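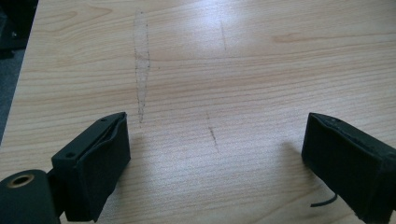

Theater > Touring Shows > Munro and the Moon Boat > FAQ

How long is the show?
The running time is 50 minutes with no intermission. Morning performances start at 10:30. Doors to the auditorium open 15 minutes before the start.

What age is it for?
The show is written for children aged three to seven. Babies under 12 months may sit on a lap with a free ticket, which must still be booked. Every person in the room counts toward the fire limit.

Is there talking in it?
Very little. Munro is a puppet and does not speak. The narrator has 213 words in total, and the rest is music and movement. A printed copy of the narration can be requested at the box office.

How many performers are there?
There are 4: three puppeteers and one musician. The puppeteers are visible at all times and wear gray. Dougal Mowat, who directs, also plays the narrator at some venues.

Will my child be asked to go on stage?
No. Children in the front two rows may be handed a paper star during the storm and asked to pass it along. They can refuse it.

Are there loud noises or flashing lights?
The storm lasts two minutes and includes a drum and a wind machine. There are no strobe effects. The auditorium gets dim but never fully dark.

Is there a relaxed performance?
Each venue on the tour has one. House lights stay at half, the drum is replaced by a softer one, and the doors are left open. Check the listing for your venue - the start time can differ from the standard one.

Which venues are on the tour?
The tour opens at the Hondport Playhouse in October and moves to Steline and then Jurkar. Hondport has 258 seats. Jurkar is smaller and has bench seating on one level, with no booster cushions.

Can we meet the puppets afterward?
Munro comes to the front of the stage for ten minutes after each show. Photos are allowed then, but not during the performance. Please do not pull the strings on the boat.

Can I exchange tickets?
Yes, up to 24 hours before the performance and subject to availability. Exchanges between venues are not possible, as each box office runs its own system.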